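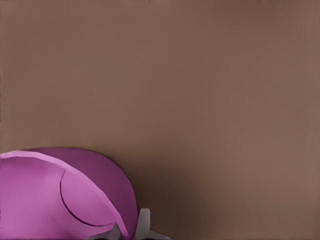
Careers > Project Controls > Scheduler, Mid-Level

Scheduler, Mid-Level
Velten Project Controls, Karwood office

Velten is hiring a scheduler to build and maintain CPM schedules for general contractors working on schools, clinics and public works buildings. The position is full time, 40 hours a week, and is based in our Karwood office. Two days a week can be worked from home after the first 3 months.

You will report to Ildikó Csonka, who runs the scheduling group. Most of our clients do not have a scheduler on staff. They send us drawings, a bid breakdown and a contract, and we send back a baseline schedule they can submit to the owner. After that we handle the monthly updates until closeout.

What the work involves

Baseline schedules usually run 300 activities or more. The largest one we carry now, the Nillia water treatment expansion, has 3,105. You would start on smaller jobs and take over part of Nillia once the current phase is accepted.

On a normal month you will:

- Call superintendents to collect actual start and finish dates
- Update the schedule and write the narrative that goes with it
- Check logic ties, lags and constraints against the contract specification
- Prepare time impact analyses when a client has a delay to document
- Visit one or two jobsites, all within a day's drive

Updates are due in the last week of the month, and that week is busy. We do not schedule anyone for Sunday work.

What we are looking for

You should have worked with CPM scheduling software on building or civil projects and be able to explain a critical path to someone who has never opened the program. Field experience counts. Several people in the group came from estimating or from a project engineer job, and a degree is not required. You need a driver's license and your own hard hat and boots. We supply the rest.

It helps if you have written a fragnet for a change order, or if you have dealt with a reviewer who returns a baseline with comments more than once.

Pay and benefits

Pay depends on experience and is discussed on the first call. Health and dental coverage begins on the first of the month after you start. Mileage to jobsites is paid.

How to apply

Send a resume and one schedule narrative you wrote, with project names removed if needed. If you have no narrative to send, write a page on a schedule you worked on and what changed in it. Interviews will be held in August. The second interview includes a short exercise on a sample schedule, done at our office.

Related openings
Estimator, Concrete and Sitework
Document Control Assistant
Field Engineer, Hsu Building Renovation
Scheduling Intern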